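Stillness by Stijn Van Wijk (history of the pendulum), worth the price?

Book talk > Maths and science history

Stetstead
Has anyone finished this one? I'm 136 pages in and can't decide whether to keep going. The early chapters on Galileo and Huygens are good. Then he spends a whole chapter on the cycloid and I lost the thread. I did maths to Year 12, no further. My library has a hold list on it, so I'd like to give it back if it doesn't pick up.

tallowood
Keep going. The cycloid chapter is the hardest in the book and you don't need all of it. What matters is that an ordinary pendulum takes slightly longer over a wide swing than a narrow one, and Huygens found the curve that fixes it. If you've got that, skip to chapter 13.

mrs_abacus
I'd say the opposite. The cycloid chapter is the only one where he does any mathematics. After that it's ship captains and patent fights. If you want clocks at sea there are better books and most of them are shorter.

Stetstead
Thanks both. Is chapter 13 the Foucault one?

tallowood
Yes. Foucault and the Panthéon, then gravity surveys in the chapter after it.

Pietrzak
I gave up at the gravity surveys. There's a table giving the length of a seconds pendulum at different latitudes and in my copy two of the rows are swapped. It has the pendulum getting shorter as you go from the equator towards the pole. It should get longer, because gravity is stronger there. The paragraph on the facing page has it right. Small thing, but I stopped trusting the numbers after that.

mrs_abacus
Hardcover or paperback?

Pietrzak
Hardcover.

tallowood
Just checked my paperback and the rows are in the right order. It must have been corrected. I wouldn't write off a whole book over one table.

Pietrzak
I wouldn't if it were a novel. In a book about measurement I think it's fair to mind.

gumnut_77
He also says more than once that Galileo timed a swinging lamp in the cathedral at Pisa. That story comes from Viviani, who wrote it down years later, and the lamp they show visitors was hung after the date he gives. Van Wijk puts this in an endnote and tells it straight in the main text. I found that annoying.

tallowood
The endnote is there, though. Plenty of popular histories leave it out altogether.

gumnut_77
True. Most people don't read endnotes.

Irkance
I read it in August on the train and liked it. My maths is rusty and I drew the cycloid with a jar lid and a pencil taped to the rim, rolling it along a ruler. It made sense after that. The index is poor. Nothing under Richer, and he gets nearly 13 pages on the Cayenne trip.

Stetstead
Good idea with the jar lid. I'll skip ahead to Foucault and come back to the cycloid if there's time on the loan.

mrs_abacus
Do come back to it. It's the best part.
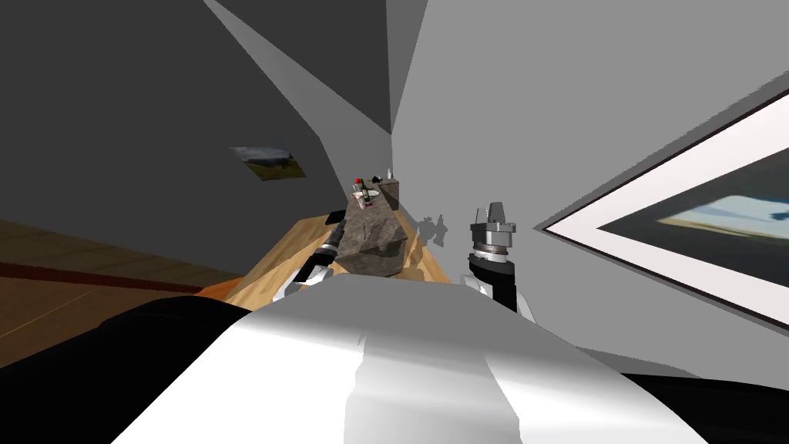

Page last modified: April 21, 2025

Log in or register to reply to this thread.
Back to Maths and science history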